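From: Kamran Ghasemi
To: noltitz-watchers list
Subject: Re: Etotard ep 9 and the "unreliable narrator" thing

I'm going to be the grump again. I've read Ohemaa's message three times and I still don't buy it. 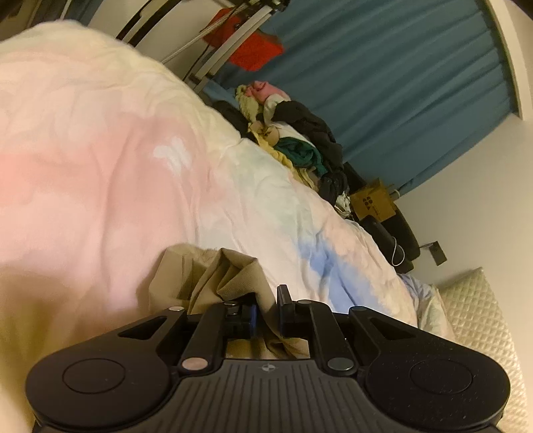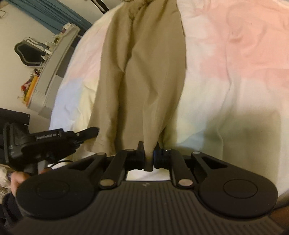
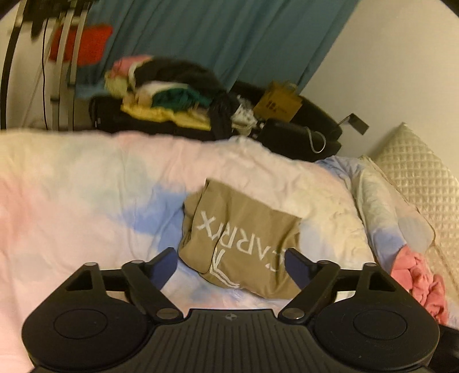 Quoting the part I mean, so people who skipped Thursday's digest can follow:

> Ohemaa Sulemana wrote:
> I think we have to go back and rewatch everything before the
> lighthouse episode. Shojaei has been lying to us from the first
> scene. The opening narration says "there were four of us at
> Gudcombe" and then in ep 9 we plainly see five coats in the hall.
> He's written somebody out of his own memory. It also explains why
> the color goes flat whenever he talks about his sister. I'd bet
> money the last two episodes are built around this.

Okay. Five coats. People own more than one coat. It's a boarding house on a cliff in what looks like February, and the show has already told us twice that the landlady never throws anything out. If the director wanted me to notice a missing person, I'd expect a bit more than a shot that lasts as long as a sneeze.

The flat color bothers me more, because it sounds convincing until you check. I went back through eps 2, 5 and 6 last night. In 2 the color drops before he mentions the sister, while he's still arguing with the ferryman. In 5 it doesn't drop at all. In 6 it does, but the whole episode is like that, including the festival scenes where she never comes up. One hit in three is a production running behind schedule. Anybody who remembers the middle stretch of Noltitz knows what this studio looks like when it's short of time.

And that's my real problem. We did all this with Noltitz. There was a thread on this list with 306 messages in it proving that the clockmaker was dead the entire time, with charts. Davoud made a timeline. Then the finale aired and the clockmaker was alive, had always been alive, and opened a bakery. Half of us were so mad about the bakery that we missed what was a pretty decent ending about two brothers. I was one of the mad ones, so I'm not claiming to be above it.

I do agree with Ohemaa on the narration itself. Something is off with it. He tells us things he couldn't have heard, like the conversation in the boathouse, and the show doesn't seem embarrassed by that. But the manga does the same thing from chapter one, and there it's just a guy telling a story he's pieced together from other people years later. He even says so at the end of volume 3. The anime cut that line, which I think was a mistake, and now everyone is building a conspiracy in the hole it left.

Aigars asked off-list whether I'm even enjoying the show. Yes! The scene with the broken radio is the best thing I've watched this year, and I've had the ending theme stuck in my head since July. I would just like it to be good at what it's doing — two people who can't apologize to each other — without needing a secret fifth housemate to make it clever.

If I'm wrong, I'll say so on the list and Ohemaa can pick my next three shows. No mecha please.

One small thing for whoever does the subtitles wiki: the ep 8 note about the ferry bell is attached to the wrong scene. It belongs with the second crossing, after the letter.

Kamran

Shared 62 times | 898 views | 3 comments

Onni Ahonen
The bakery was good. I will die on this hill.

Davoud Talebi
My timeline was correct up to episode 10, for the record. Also you left out ep 7, where the color drops twice and both times it's the sister.

Ohemaa Sulemana
Nobody hangs a child's coat in a house with no children, Kamran. Look at the sleeves again. I'm already making a list of shows for you and it's mostly mecha.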